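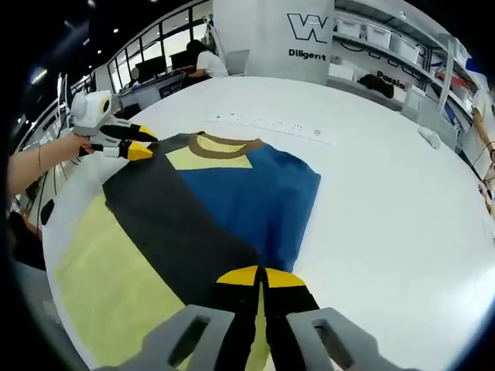

Figure 1. Colour-blocked T-shirt laid face up on the large white table, collar to the far side.

Lornivum Clothing Reuse Project
Progress report to the Usel Fund, Phase 2
Submitted March 19, 2020
Prepared by Tatu Mutiso, Project Officer
Approved by Rosaire MacDonald, Head of Programme

Purpose of the report

The report sets out progress on the laying-out, folding and packing of donated clothing at the Bronovard workroom since the start of Phase 2 in January. It covers the work completed, the changes made to the room and the working method, expenditure against the agreed headings, and the matters on which the Fund's agreement is requested. Collection from donors and distribution to partner charities are reported separately.

Progress against targets

During the period the workroom received 2,546 garments. Of these, 1,992 have been laid out, checked, folded and packed. The remainder are held in storage and will be carried forward into the next period. The backlog consists mainly of heavier items, for which the folding instructions were not agreed until late in the period. T-shirts and other light tops are up to date.

The condition of donated clothing has been good overall. Items found to be stained or torn are set aside at the checking stage and passed to Michiels for textile recycling under the existing arrangement. Michiels has asked that buttons and zips be left in place, and the written procedure has been amended accordingly.

Working method

In Phase 1, garments were folded directly from the delivery bag. The Phase 1 review found that this led to uneven folds and that marks on the reverse of a garment were often missed. The revised method, in use throughout the present period, treats laying out as a separate step. A garment is taken from the pile, spread face up on the table with the collar away from the person working, and smoothed from the centre outwards before any fold is made. Sleeves are opened fully. The hem is then drawn level.

The step has been most useful for garments made up of several panels of different colours. A shirt with a blue panel on one side, a near-black panel on the other and pale yellow at the neckline shows at once whether it is lying straight, and such shirts have been adopted for the induction of new staff. Plain dark garments are harder to judge, and the seams have to be found by hand.

Between garments, items waiting to be laid out are kept together in a single pile at the middle of the table. Earlier in the period they had been placed at both ends, with the result that finished and unfinished work was sometimes mixed.

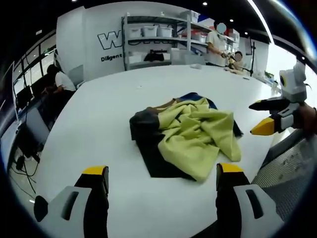

The single pile has brought one difficulty. Garments that lie folded in upon one another tend to be lifted together, and a lower item may be pulled out of shape when the upper one is taken away. Staff are now asked to free the top garment at its edges before lifting it, and to keep the pile low. Pile height is checked at the change of shift. No further instances of stretched collars have been recorded in the workroom log since the instruction was issued.

The room

The work is carried out in the shared ground floor space at Bronovard, which is bright and has a white table large enough for a garment to be opened out completely. The surface is wiped down before the first delivery of the day and again after the midday break. The pale surface is well suited to checking dark clothing, although white and cream items call for closer attention.

White storage boxes are kept on the shelving in the same room. The shelving is also used by others in the building, and agreement was reached in January on which shelves may be used for project materials. Labels have been ordered. Completed bundles are not held in the workroom overnight but are moved to the ground floor store.

Desks in the same space remain in use by office staff during working hours. Deliveries have therefore been moved to the early morning, when unloading causes the least disturbance. The arrangement has been well received and it is proposed to continue it.

Staffing and training

The post of workroom assistant was filled in January. Induction has been revised to include the laying-out step, and a short written guide is available at the table. Rosaire MacDonald observed one full session during the period and recommended that the guide be given in larger type and that the section on knitwear be rewritten. Both changes are in hand.

Expenditure

Spending under the equipment and materials heading stands at 40 per cent of the Phase 2 allocation, in line with the profile submitted in the application. The principal items were storage boxes and packing paper. There has been no spending under the contingency heading. Staff costs are as forecast.

Risks

The chief risk to the programme is a rise in deliveries before the backlog of heavier garments has been cleared. Donor organisations have been asked to give notice of large consignments. A second risk concerns storage, as the ground floor store will be required by the building for part of the coming period. An alternative has been identified and terms are under discussion.

Matters for agreement

The Fund is asked to note the progress reported above, to agree that garments in storage may be counted towards the target for the next period, and to approve the transfer of the unspent balance for delivery bags to the purchase of a second large table. Supporting papers on the proposed transfer have been sent under separate cover. Queries should be addressed to Tatu Mutiso at the Lornivum office.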